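Notebook, interfaith reading room project
Feb 9, 2021 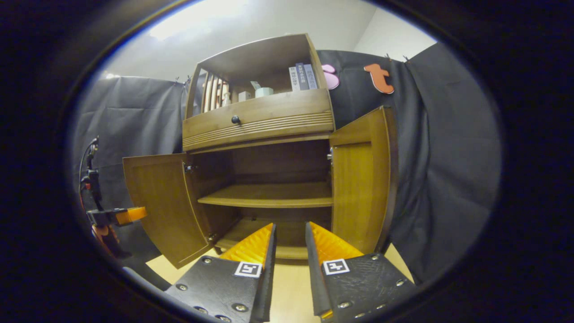
Cabinet with both lower doors open, books on the top shelf.

Spent the morning on the Zerouali letters. Two boxes left in the first batch, both correspondence between the mosque association and the diocese over the shared burial ground at Fultum. The paper is in fair condition apart from one bundle where the rust from a pin has gone right through five sheets. Pin removed, sheets interleaved, bundle marked for whoever does repairs.

The 1912 agreement is not in either box. It is mentioned in three later letters, always as "the agreement made with the bishop's office", and one of them quotes a full clause on keeping the east gate open on feast days of both communities. So somebody had a copy in front of them when they wrote. I have put the quoted clause on its own card and listed the three letters under it. Next place to look is the Clokier deposit, where the parish minute books went.

Spelling of names is a nuisance again. The same imam appears in 13 different forms across the letters, depending on who was writing and in which language. We agreed last August to keep the form on the page and give a single standard form in the index. I have stuck to that, but the early entries from before August were done the other way and need going over. Not a quick job.

Dates: the association dates its letters by the Islamic calendar and the diocese by the Gregorian. Some have both, and on a few of those the two don't match by a day. I am copying both as written and not correcting either. If you are converting, use the table in the blue folder, not the website, which gave me a different answer twice for the same date.

Scanning went slowly after lunch. Nultum kept dropping the last page of every folded item, so check the page totals before closing a file. Restarting it helped for a while. The letters with wax seals I left out, as they won't lie flat under the glass. They want photographing from above with a side light.

Also read through the draft text for the wall panel. It says relations were "always friendly", and the letters don't bear that out. There was a long quarrel over who paid for the boundary wall, with some sharp language from both sides, and it was settled by splitting the bill. I would put that in. Suggested wording is pencilled on the draft.

To do:
Ask for the Clokier minute books
Redo index entries from before August
Photograph sealed letters
Order more folders, the small size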